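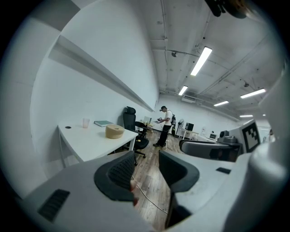 経済思想読書会 Woda 公式アカウント

「新自由主義」という言葉の使い方について、何回かに分けて書きます。5月の例会で話が長くなり、時間内に終わらなかった分の続きです。

まず前提から。いま日本語で「新自由主義」と書くと、だいたい民営化、規制緩和、緊縮財政、非正規雇用の拡大あたりをまとめて指します。批判する側が使う言葉で、自分から名乗る人はあまりいません。

ところが1930年代にヨーロッパでこの語が使われ始めたころは、意味がかなり違いました。自由放任はうまくいかなかった、だから国家が競争の枠組みを作って守る必要がある、という立場を指していました。

つまり当時の「新」は、19世紀型の放任に対する「新」です。小さな政府という一点だけで理解すると、初期の文献を読んだときに話が合わなくなります。

戦後のドイツで言われた「社会的市場経済」も、この流れを抜きには説明しにくい。カルテルの規制、通貨の安定、一定の社会保障。これを今の意味で新自由主義と呼ぶと、たいていの人は変な顔をすると思います。

例会では参加者17人に、この言葉から最初に思い浮かべる政策を一つずつ書いてもらいました。一番多かったのは国鉄の民営化、次が派遣法の改正。競争法を挙げた人は2人でした。

競争法が少ないのは予想どおりです。ただ、独占の規制は初期の議論の真ん中にあったので、そこが抜けると別の思想の話になってしまう。

次に「市場原理主義」との違い。この二つはほとんど同じ意味で使われていますが、自分は分けたほうがいいと考えています。市場に任せれば必ずうまくいくという主張と、市場が働くように制度を作れという主張は、政府に求める仕事が違います。

水道の例で考えます。浄水場の運営を民間に委託する場合、契約書を作り、料金の上限を決め、水質を検査し、違反があれば契約を切る。これは全部行政の仕事です。委託しても行政が消えるわけではなく、仕事の種類が変わる。

その仕事をする職員まで減らしてしまう、という批判は成り立ちます。自分もそこは問題だと思っています。でもそれは委託の設計と人員への批判で、「市場は悪い」とは別の文です。

例会で配った資料では、架橋町ヘリットモント（Hellitmont）という架空の自治体を使いました、と書きかけて訂正。Hellitmontは資料の冊子名です。町の名前はつけていません。紛らわしくてすみません。

冊子は3章構成で、1章が語の歴史、2章が戦後ドイツ、3章が日本での受容です。3章が一番薄いので、次の版で書き足します。

日本での受容については、1980年代の行政改革の時期と、2000年代の構造改革の時期を分けて見る必要があります。前者の当時の新聞や雑誌では、「新保守主義」という呼び方もよく使われていました。後から「新自由主義」に塗り直された部分があるはずです。

これは各紙の縮刷版を年ごとに引けばある程度確かめられます。まだ途中までしかやっていません。結果が出たらここに載せます。

返信で「言葉の定義にこだわっても賃金は上がらない」という意見をもらいました。それはそのとおりです。ただ、賃金が上がらない原因を議論するとき、原因の名前が人によって違う中身を指していると、反論も対策も噛み合いません。

たとえば最低賃金の引き上げ。市場を重視する人の中にも、買い手側の力が強い労働市場では引き上げに意味があるという人がいます。反対する人もいます。「新自由主義者は反対するはずだ」で済ませると、この違いが見えなくなる。

逆の側にも同じことが言えます。公的支出を増やす提案を何でも「社会主義」と呼ぶ人がいますが、生産手段の所有の話と、税と給付の話は別です。片方だけ丁寧に扱うのは公平ではないので、こちらも次回取り上げます。

自分の立場を聞かれたので書いておきます。独占の規制は今より強く、給付は今より簡素に、という考えです。どのラベルに入るかは読む人に任せます。

会のほうでは、この言葉を使うときは政策名を一緒に書く、という決まりにしました。「新自由主義的な改革」だけで終わらせず、「保育所の設置基準の緩和」のように書く。面倒ですが、議論は短くなりました。

別の読書会のCirkerでも似た決まりを試しているそうです。向こうは「保守」と「リベラル」が対象で、こちらより難しいと思います。

次の例会は午後5時から、場所はいつもの部屋です。課題は冊子の2章。読み終わっていなくても参加できます。会報Kangに載せる感想も受け付けているので、書ける人は当日持ってきてください。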